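Learning to Cook for One Again

By Nhi Giáp
October 2023
3 min read

My mother cooked for seven every night of my childhood, and I learned at her elbow, so for most of my adult life I have known exactly one quantity of soup. It is the quantity that requires two people to lift.

This was fine while I had roommates. Then in May the last of them moved to Idthorpe for a job, taking her appetite and the good colander, and I was left with a freezer full of braised pork in yogurt tubs. None of the tubs had labels. I told myself I'd remember. For weeks dinner was a lottery, and one night the prize was chicken stock, which I had thawed believing it was applesauce.

My friend Tâm Cao has lived alone for years and eats beautifully, so I asked her how she does it. She said, "I make less." I asked if there was more to it. There was a pause while she decided whether I was serious.

Making less is harder than it sounds. Recipes will happily serve four or six, but divide one by four and you find yourself holding a quarter of an egg. Cabbages don't come in my size. I bought a single carrot at the store and the cashier looked at me with real kindness. 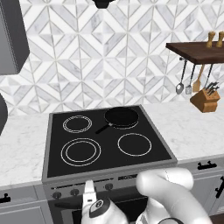
What finally helped was giving up on recipes for weeknights. I make rice, I make one thing to go on top, and I stop. Fried eggs with fish sauce and too much pepper. Tomatoes cooked down until they give up. Green beans, if I've been good and remembered to buy some. It takes me 2 songs and part of a third – longer if I stop to sing.

I still make the giant soup on weekends. My mother calls to check. But I own a roll of masking tape now, and a marker, and last week I ate something I had correctly identified in advance. It was the pork.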